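Ticket 1343 – Class booking app shows wrong waitlist for stretching class
Opened: 2 September 2024
Reported by: Athina Dimitriou, front desk, Lasside studio
Assigned to: Spyros Karagiannis

Problem
Members booking the morning stretching class get "class full" with 33 mats free. The desk screen shows the right number. Three members have called so far, all on the phone app.

Log
Cleared the class cache and asked Athina to reload. No change on the phone side.

Compared the Lasside timetable with Pralolwood. Pralolwood books normally. The Lasside class still carries the room limit from January, when it was held in the small room. 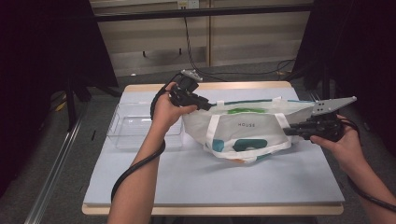
Fix
Changed the room limit on the recurring class, then saved it for all future dates – saving a single date does not stick. Test booking from a member account went through.

Still open
Waitlisted members were not moved up on their own. Amos Ruiz-Ortega is adding them by hand from the desk. Pilates and beginner yoga use the same template and need the same check before this is closed.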